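**Play food set: sorting, storing and cleaning on a shared table**

**tlavoie** wrote:

Opening this because the old play kitchen thread has drifted into woodworking. We have a mixed set of toy dishes and food that gets used on one white table, and I am trying to settle on a fixed layout and a storage method. It is a merged set. The Pirkitz catalog lists 137 pieces for the full kitchen, but we only keep a small working selection out and the remainder stays in a bin.

My present rule is dishes along one edge, food wherever it lands. It holds up for a few minutes.
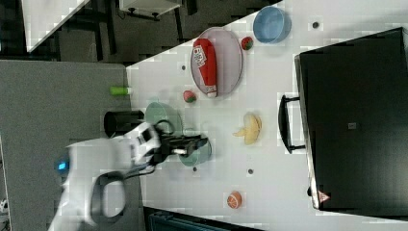
The strawberries are the weak point. They are small and light, and they migrate. The banana has its peel spread open, so it takes up more surface than any of the other food and does not stack with anything. I have been leaving it in the middle by default. The ketchup goes lengthwise on the plate, where it stays put.

Questions:

1. Do you store by type (fruit, dishes, bottles) or by meal?
2. Is there a case for keeping the bowls nested when each one is a different color?
3. What are you cleaning with?

---

**pietrzak_a** wrote:

By type. Storing by meal requires everyone putting things away to agree on what a meal is, and that fails with more than one child.

Nesting: only if the rims match. Ours are from two makers and the smaller one wedges inside the larger. I had to run warm water over the outside to get them apart. Now they sit side by side in a shallow tray, 4 inches deep, no lid.

---

**digby_o** wrote:

I disagree on type. We ran it that way for a year and every session began with someone emptying all the trays to collect one of each. By meal, one tray comes out and the rest stay on the shelf. We label trays with a drawing on masking tape.

For cleaning, dish soap and a soft brush. Do not put printed labels through the dishwasher. We lost the lettering on two bottles in March.

---

**tlavoie** wrote:

@digby_o Was that top rack or bottom? Ours has a label on the ketchup that I would like to keep.

---

**digby_o** wrote:

Top rack, normal cycle. The lettering lifted at the corners first, then went in patches. Wipe it with a damp cloth and leave it at that.

---

**huia_tm** wrote:

Colanders need separate treatment. Soap dries in the perforations and leaves a white ring around each hole. Rinse from the outside in, tap it on a towel, and stand it on its rim. I would also keep it out of the nested stack, since it traps whatever is under it and people forget to look.

On layout, I would give the plate a permanent position and arrange outward from it. It is the largest dish in most of these sets and everything else can be located relative to it. We have used that in the Flekden playroom for some time and the reset takes less than five minutes. 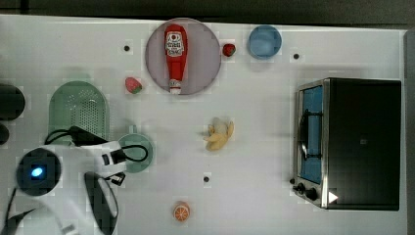
With the plate fixed, the strawberries can go one to each side, so a missing one is noticed right away. The blue bowl stays at the far side and the colander goes on the left. I would not put anything taller than a cup in front of the plate. It gets knocked over when someone reaches across.

---

**pietrzak_a** wrote:

A fixed position works until the table is needed for something else. Then the whole arrangement goes into one box and you are back to the sorting question. The original post asked about storage.

---

**huia_tm** wrote:

It asked for both. The tray can hold the same order as the table. Plate in the center, small items at the sides.

---

**s_dunstan** wrote:

Two notes on containers. The Ladley flat box (item 1029 on their list) takes a play plate and a few bowls in one layer, but the lid bows if a bottle is laid on top of a bowl. The Pomare mesh bag is better for fruit because it can be washed and hung with the contents inside. Allow some 12 hours before closing anything up. Hollow fruit holds water at the seam.

I side with Digby on meals, for what it is worth, but only with older children.

---

**tlavoie** wrote:

Going with this for now: plate fixed, dishes in a shallow tray without nesting, fruit in a mesh bag, ketchup wiped by hand. Type for storage, because mine are three and five.

Still open: the banana. It does not fit the bag with the peel open. If anyone has one that folds closed, post the maker.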